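3.2 Key custody at the three depots

The depots at Cestcombe, Codham and Fendness hold the same classes of stock (hand tools, road signs, salt, small pumps) but were built at different times and have never shared a procedure for keys. Custody at each depot was recorded from the paper issue book and then from the stock register, Xavier, which replaced the books in March. Where the two sources overlap, the book was treated as the primary record. Entries in Xavier are time-stamped at the moment of typing and may lag the handover by most of a shift.

At Cestcombe all keys are kept in a wall cabinet in the supervisor's office. A key is signed out by name and vehicle, and the same person is expected to sign it in. At Codham keys travel with the crews. Each crew lead carries a ring for the stores the crew uses most, and a duplicate set is kept in the cabinet for everyone else. Fendness has no cabinet. Its keys are held by the gatehouse, which is staffed from early morning until 22:00, and crews working later than that draw their stores in advance.

These arrangements produce different kinds of gap in the record. At Cestcombe the usual gap is a missing return: the key is back on its hook but the line in the book is open. At Codham the first issue to a crew lead is recorded and later movements between leads are not. Fendness has the most complete record for daytime working and almost none for the hours after the gatehouse closes.

Padlocks were coded by function and not by maker. A padlock was coded as "store" if it closed a door, cage or chest, and as "isolation" if it was fitted to plant under maintenance. The distinction matters for custody. A store key may properly be held by several people in the course of a day. An isolation key should stay with the person who fitted the lock until that person removes it.

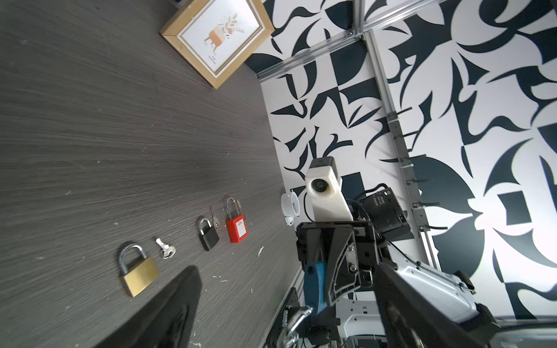 3.3 Interviews and coding of losses

Interviews were held with supervisors, crew leads and gatehouse staff at all three depots. Each interview followed the issue book page by page for the preceding month, and the interviewee was asked to account for every open line. Answers were coded as returned, passed on, duplicated, lost or not known. Two coders worked on each transcript separately. Disagreements were settled by going back to the book, and where the book gave no help the line was coded as not known.

The category "passed on" caused the most difficulty. Crew leads at Codham did not regard handing a key to another lead as an issue at all, and several described it as part of handing over the van. Supervisors at Cestcombe used the same words for a breach of procedure. The coding follows the physical movement of the key in both cases and takes no account of whether the movement was permitted.

Losses were counted only where the key had been reported and a replacement had been cut or the padlock changed. This is a narrow definition and will understate the true figure. Interviewees at Fendness spoke of keys that had been absent for a season and then reappeared in a coat or glovebox, and no such case was reported as a loss. The cost of a loss was taken as the invoice value of the new key or padlock plus the time of the person sent to fit it, at the depot's ordinary hourly rate. Time spent searching was estimated by interviewees, with answers clustering at about two hours, and has been left out of the cost tables for want of any written record.

Keys were matched to padlocks by the number stamped on the key where there was one. Older keys at Codham carried a paper tag instead, many of which had become illegible. For these the match was made by trying the key in the lock, with the crew lead present. Keys that opened nothing on the site were entered as orphans and kept out of the loss count.

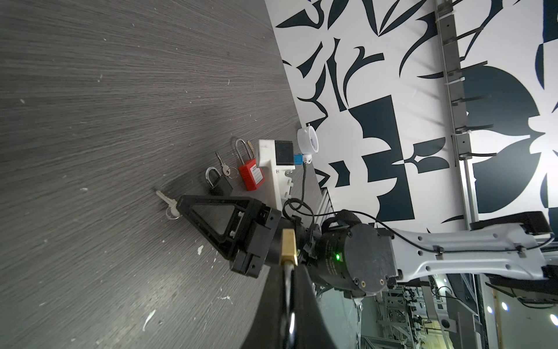 Figure 2. Black padlock and red safety padlock, with keys.

The orphans deserve separate mention. Supervisors were reluctant to dispose of them, and at Cestcombe they occupied the whole bottom row of the cabinet. Their presence lengthens the search for a wanted key and makes a full count of the cabinet unreliable, as a hook may be filled by a key that no longer belongs there. Section 4.1 treats cabinet counts with this in mind and reports them with and without the bottom row.

No attempt was made to record unauthorised copies. Most of the store keys can be cut at an ordinary counter, and the issue books give no means of telling a copy from the original once both are in circulation.

Correspondence: Florencia Benítez. © The author. All rights reserved. | Back to top
2 shares | 2 comments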